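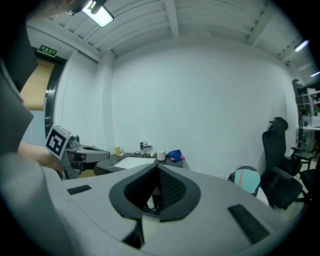

The Night Ferry to Flakent

Hilde Leemans bought her ticket at the small window in Riladside, and the man behind the glass asked her if she wanted a cabin. She said no. A cabin cost 22 more and she did not plan to sleep.

She had one suitcase and one cardboard box. In the box was her father's accordion, which she could not play. The new owners of the house wanted the key before noon, and everything else was already sold or given away. The accordion had stayed alone on the kitchen floor, and in the end she tied a rope around the box and carried it to the harbor.

On the ferry she found a seat near the coffee counter. Across from her sat an old man with a very clean coat. He looked at the box for a long time.

"It is a Van Wijk," he said.

"How can you know this? It is closed."

"The box is from the shop of Van Wijk. The blue letters. I worked there for nine years, before I moved to Flakent." He put his hand on his chest. "Genji Sasaki. I repaired the bellows."

Hilde told him her name and then she was sorry, because he became quiet and looked at the window. It was black outside and the window showed only the two of them.

"Leemans," he said after some time. "With the boat. The green boat."

"My father had a green boat, yes."

"He came in September, every year. Always the same problem, the salt. I told him, do not play on the water. He said, then where should I play?"

Hilde laughed, and it surprised her. At home her father had played only at Christmas, two songs, and badly. Her mother used to leave the room. She had thought all her life that he did not like the instrument.

"Was he good?" she asked.

Mr. Sasaki thought about it as if the answer would be written down somewhere.

"He was loud," he said. "But on the water it is not a fault. Once I went with him, to listen for the broken note. We went far, past the second light. He played for two hours and I never heard the broken note. I think he forgot that I was there."

The girl at the counter began to put the cups away. Mr. Sasaki bought two coffees before she closed, and he would not take Hilde's money. Then he asked if he may open the box. The rope was tied too well and they needed a knife from the counter to cut it.

He did not play. He lifted the accordion on his knees, opened the bellows a little and closed them again, with his ear close to the side. A breath came out. It smelled of tobacco and of something like fish oil, and Hilde had to look at her shoes.

"Here," said Mr. Sasaki. "The third fold. This is my work. It still holds."

"Do you want to have it?"

"No, no." He gave it back to her, carefully, first one side and then the other. "But I can show you how to hold it. You have it upside down."

They had four hours until Flakent. The girl from the counter turned off half of the lights, and a man near the stairs put his jacket over his head. Hilde found the strap and put her arm through it.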